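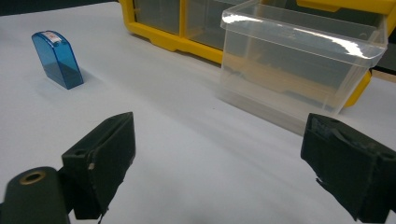
White bench, blue drawer on end, left side.

13 Aug 2019

Small-parts storage, continued. Started on the blue translucent drawers from the Skerkport order. Internal length is 78 mm by caliper, the listing gives 80, so the dividers cut in February are 2 mm too long and need trimming before they will seat. Trim one end only and keep the factory edge against the drawer front.

Load check: one drawer filled with M3 washers to 700 g, left on the shelf overnight. No measurable sag at the center of the base. Will not go higher, the runners in the Partanen cabinet are the weak point anyway.

Labels: Gruvora tape lifts at the corners on this plastic. Wiped one drawer with isopropyl and relabeled it, check again next week. Hilkka Ikonen prefers labels on the short face so they read with the drawer stood up on the bench. Fine with me, but then the text has to be rotated in the Pusto template.

Part numbers run to 99 in the current scheme. Next free number after that is undecided.

To do: trim dividers, ask Hilkka for the template file, order washers.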